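Hands on, then hands off

Teaching a robot to take apart an old computer. Slowly.

The first thing you learn at Vidal is how bad your hands are. Mine, anyway. Ten minutes at the controls and I'd missed the same slot over and over, shoulders up by my ears, while the gripper hovered and twitched and did exactly what I told it to. That was the problem.

Vidal is a small outfit in Skokcombe, upstairs from a tile showroom. They want a robot arm that can handle dead desktops. Pull a part, seat a part, unclip a thing, move on. No one there writes code for the moves. Somebody does the job by remote control, the robot follows, the whole thing gets saved, and then you do it again. And again. The goal for the first round was 500 good runs. When I visited in January they had 768 on the drive and were throwing a lot of them out.

Most people start at the practice board. Flat gray plastic, slots and pads, a socket at one end. A narrow circuit board stands between two of the slots, and the part you're steering is blue and longer than you'd like. You get the tip lined up. You breathe. It shifts. You start over.
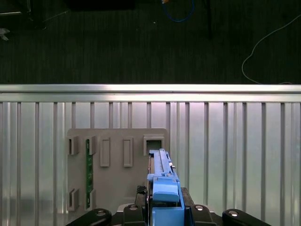 Chia-jung Choi told me the hardest runs to use are the ones that look smooth, where the operator knew the trick already and never had to correct. The robot needs to see somebody get it a little wrong and fix it. Otherwise the first time it's off by a hair it has no idea what to do next.

Which made me feel better for about a minute.

There are two ways to show it. By hand: you grab the arm and walk it through, like helping a kid with a baseball bat. Or by remote, with controls, watching the wrist camera. By hand is faster and feels great, but your own arms get in the cameras way and the arm moves like you do, not like it does. Remote is slower. Remote is what they use for anything inside a case.

And the case is a different animal. Cables everywhere! Red, yellow, orange, black, all of it bundled and looped and ready to snag. A practice board gives you room to mess up. A computer tower gives you sheet metal.
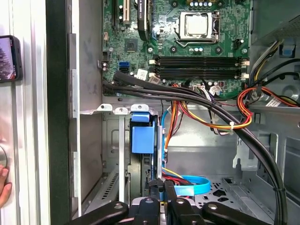
The job, from the wrist: board up top, drive bay below.

Speed came up a lot. Everyone who visits asks why it's so slow, and the answer is that the person is slow, on purpose. Rush and you teach rushing. One operator got fired up before lunch, did a whole batch at double pace, and the model trained on it stabbed at everything. Batch deleted. Lunch was quiet.

Bigger question, does the money work. Vidal has one customer so far, Gruvstead, a recycler out past Pamton that takes in office machines by the truckload. The machines come in every shape. Latches move around. Screws are missing or someone used the wrong ones. A regular factory robot wants the same box in the same spot forever, and it's never going to get that here. Showing beats programming when the box keeps changing, or thats the bet.

I got a second turn late in the day, around 4. Going for the blue plastic piece on the drive cage this time. What nobody warned me about was depth. On the screen everything sits flat, and you end up guessing how far down you are from how big the fingertips look against the metal. 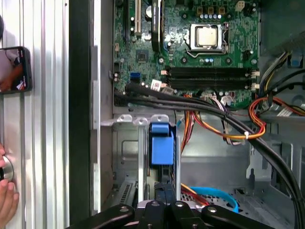
So you go in a bit at a time. Down, stop. Down, stop. Left, too far left, back. My operator coach kept saying "let it settle" and I kept not letting it settle. By the end of the hour I had 2 runs worth keeping. Both were marked "usable, hesitant," and I've had worse reviews.

They go in with the rest. Next month the arm gets to try a tower with the controls switched off, everyone standing back, one person near the stop button. Gruvstead is sending a pallet of machines none of the operators have opened before. I asked if I could come watch. Sure, they said, but I'd have to do another hour at the practice board first.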